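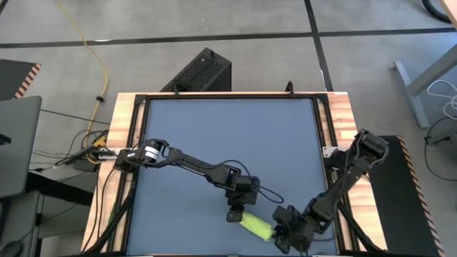
Prinitz Hard Wax Oil, 16 oz can
Reviewed 1/23/25

I bought this to refinish the top of a workbench that had been wearing the same coat of polyurethane since we moved to Flerkdale. The old finish had gone yellow and was flaking where I rest my arms. I wanted something I could patch later without sanding the whole top again.

Prep took longer than the oiling. I scraped off the loose poly, then sanded to 100 grit and wiped everything down with a damp rag. The can says to stop at 120 or so for bare wood. I stopped earlier and the surface still came out smooth enough for a bench. If this were a dining table I would have gone finer.

The oil is thick, close to honey when the garage is cold. Stir it well, all the way to the bottom, or the first coat goes on shiny and the last one goes on dull. I put it on with a white pad, waited for it to soak in, and buffed off the extra with an old T-shirt. I did 2 coats a day apart. The second one used much less than the first. I have a good third of the can left.

Color is the part to watch. Pale boards turn a warm straw shade, and any reddish streaks get a lot darker. I like it. If you want wood to stay light, Prinitz sells a version with a little white in it, which I have not tried.

The smell is strong the first night and mostly gone by the end of the week. Lay the rags flat outside to dry, since oily rags in a pile can catch fire.

Compared with the Yule wipe-on I used on some shelves last April, this goes on slower and costs more, but it hides lap marks much better. The Yule also left white rings under a coffee cup. So far the Prinitz has not, though I did get a faint mark from a can of mineral spirits that sat overnight. A dab of oil and some rubbing took it out.

The lid is poor. It bent the first time I opened it and does not seal well now, so I moved the rest to a glass jar.

Shipping from the Nonatport warehouse was quick and the can arrived without dents.

Four stars. I would buy it again for the bench, and I plan to use what is left on the stair treads.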